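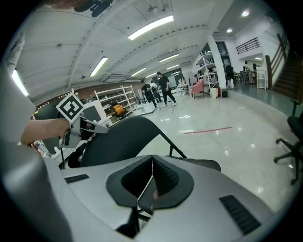
The main floor at Helavgate, with a hand-held gripper in use.

How to run a hands-on gripper demo at your open day

We had our open day on Tue 8 August and I'm still buzzing. If your lab or workshop is thinking of letting visitors try hand-held grippers for themselves, do it! People get the idea in their hands far faster than they get it from a poster. What follows is how we set ours up at Helavgate, with the bits I'd change next time.

What you need

A pair of hand-held grippers with their marker cubes or plates fitted. Open floor, more than you think. A big table that you can walk along one side of. A few light things to pick up (we used sponges, wooden blocks and a bag of soft toys from Marijke's kids). Red tape. Chairs, because grandparents come too.

Step 1. Clear the floor the night before

Push shelving and spare furniture back to the walls and leave the middle open. A polished floor like ours throws back a lot of ceiling light, so walk the space with the lights on and check that your tracking is happy. Ours dropped out in one spot near the table until Ward Bosman switched off a single row of tubes. Ten minutes' work, and it saved the whole morning.

Step 2. Tape your line

Lay down a line and ask people waiting their turn to stay behind it. Kids respect a line on the floor much more than they respect a grown-up with a clipboard. Don't stretch the tape as you put it down or the ends will curl by lunch.

Step 3. Keep groups small

We booked 31 groups through the day and held each one to a handful of people. We first tried the short tour in May with bigger groups, and the ones at the back saw nothing and wandered off to look for the biscuits. Small groups chat, they ask better questions, and everyone gets a go.

Step 4. Show it once, slowly

Pick up both grippers and hold your forearms out in front of you, jaws pointing away. Close one, open it, close the other. Then move something from one spot to another at half the speed you'd normally go. Say out loud what the markers are for: the cameras find those black and white squares and work out where each gripper is and which way it's tilted. I kept it to that. Anyone who wanted the maths got sent to Eamon Moynihan, who was delighted.

Step 5. Hand them over

Give the visitor one gripper first. Let them open and close it in the air a few times, then try a sponge, then a block. Move up to two grippers only when they ask (they always ask). Remind them to keep fingers off the marker faces and to keep long sleeves pushed up so the squares stay in clear view.
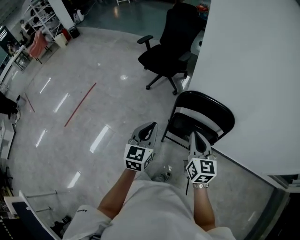

Sanne Van Dijk wrote to us the next morning to say that two grippers at once felt like learning to use chopsticks with both hands, and that she'd happily have stayed another hour. She also asked for left-handed tips, so: start with your left, and have the helper stand on your right.

Step 6. Play it back

If you can manage it, show people their own recording before they leave. We ran ours through Grallora on a laptop and the paths came up as coloured squiggles. Teenagers who hadn't said a word all tour were suddenly comparing wobbles. Budget almost 2 minutes per person for this or your queue will back up.

Step 7. Charge, wipe, swap

Wipe the handles between groups. Check the marker cubes are still tight after every third group or so, as they do work loose with a lot of eager hands. Keep a spare set printed; we had 80 stickers ready and used a handful.

What I'd change

More signs from the car park. A lower table for the little ones. And a second laptop, so playback can run while the next group is getting started.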